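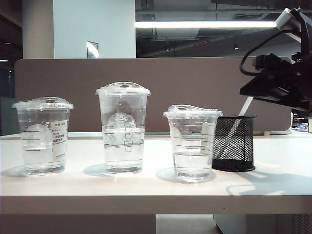

La parada del brazo de la celda 2 en el laboratorio de Cunov quedó clasificada como fallo de sujeción con derrame, sin daños personales. La causa directa fue una fuerza de cierre excesiva sobre una pared de vaso que cede con facilidad. El programa de pruebas de Kuldale emplea vasos de plástico transparente con agua y tapa abovedada, de tres alturas distintas, y esa diferencia de altura y de forma es justamente la que el controlador no trataba bien: el perfil de fuerza se ajustó para el vaso más alto, estrecho en la base, y se aplicó sin cambios al más bajo, de boca ancha. En este último, además, la tapa puede quedar algo ladeada, con un lado más alto que el otro, y el sistema toma como referencia de altura el punto superior de la tapa.

El fallo se produjo en el ciclo 3196 de la serie. Según el registro, la pinza bajó hasta la cota calculada, cerró e hizo contacto con la pared por debajo del borde. La deformación del vaso redujo la resistencia medida, el controlador interpretó esa caída como un agarre incompleto y siguió cerrando. La tapa saltó y el agua alcanzó la mesa y el conector inferior del brazo. La protección eléctrica actuó a los 162 milisegundos. Nathalie Desjardins, que estaba a cargo del turno, pulsó la parada de emergencia y cortó la alimentación del puesto antes de acercarse.

La revisión posterior, a cargo de Jenő Győri, encontró humedad en el conector y ningún deterioro en los motores ni en el cableado. El conector se ha sustituido. En el registro aparecieron otros 23 ciclos con el mismo patrón de cierre prolongado, todos con el vaso bajo y ninguno con derrame. El sistema los había anotado como correctos — el vaso llegaba a su destino — y por eso no generaron aviso alguno.

Medidas aplicadas desde el 22 de noviembre de 2022:

Límite de fuerza independiente para cada tipo de vaso, almacenado en el controlador y no en el programa de la prueba.
Interrupción del cierre cuando la resistencia medida disminuye durante el contacto. El ciclo se marca como fallido y la pinza se abre sin elevar el vaso.
Referencia de altura tomada en el borde del vaso, sin contar la tapa.
Funda de protección en el conector inferior.

Queda pendiente el comportamiento tras una parada de emergencia. Al restablecer la alimentación, el brazo vuelve a la posición de reposo sin pedir confirmación, lo que no es aceptable si alguien está secando la mesa. Regula Ammann prepara el cambio de firmware, previsto para enero. Hasta entonces, el rearme requiere dos personas: una en el pulsador y otra con el puesto a la vista. Las copias del registro pueden solicitarse a Saoirse Daly.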